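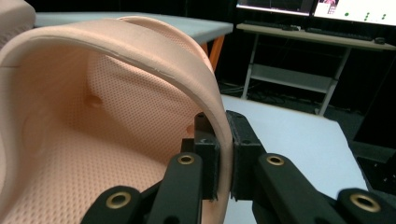 Both finger pads closed on the rim of a perforated foam shell at the Prarkport workshop.

About Paswood

Paswood tests and repairs gripping tools for firms that handle soft goods: foam liners, padded shells, moulded inserts and similar parts. We work from one site in Prarkport. Customers send us a tool, a batch of parts and a description of the fault. We return a written report, and a corrected tool where the fault can be corrected.

How we started

The company grew out of a failure. In October of our first trading year, a two-finger gripper we had supplied to a foam moulder in Stosstead began to drop parts during transfer. The pads had passed every check we made on rigid samples. On foam they lost hold gradually, and the controller continued to report a closed grip after the part had gone. One shell fell into the path of a moving arm and jammed it. The guard was shut and there were no injuries, but the line stood idle for 10 hours.

We found two causes. A pivot in the finger linkage had worn enough to let one pad tilt under load. The grip check also relied on finger position alone, and a tilted pad gave almost the same reading as a correct one. We withdrew the tool, replaced the pivots and added a separate check on holding force. The full fault report is still given to new staff in their first week.

What we do now

Each gripper is tested on the customer's own parts. The standard run is 4,000 closures, with the pivots measured before and after. Parts are then held for 60 seconds and inspected for slip and for marking of the surface. A tool that drops 2 parts in a run is rejected and the run is not repeated until a cause has been written down.

Hand-held trials come before any trial on an arm. Emergency stops are tested at the start of each shift.

Reporting a fault

If one of our tools drops a part, stop the cell, isolate the power and leave the pads as they are. Do not clean or adjust them. Send the serial number and the last grip log to the D'Souza desk, our fault reporting service, which is staffed on working days.

Page last revised Dec 16, 2021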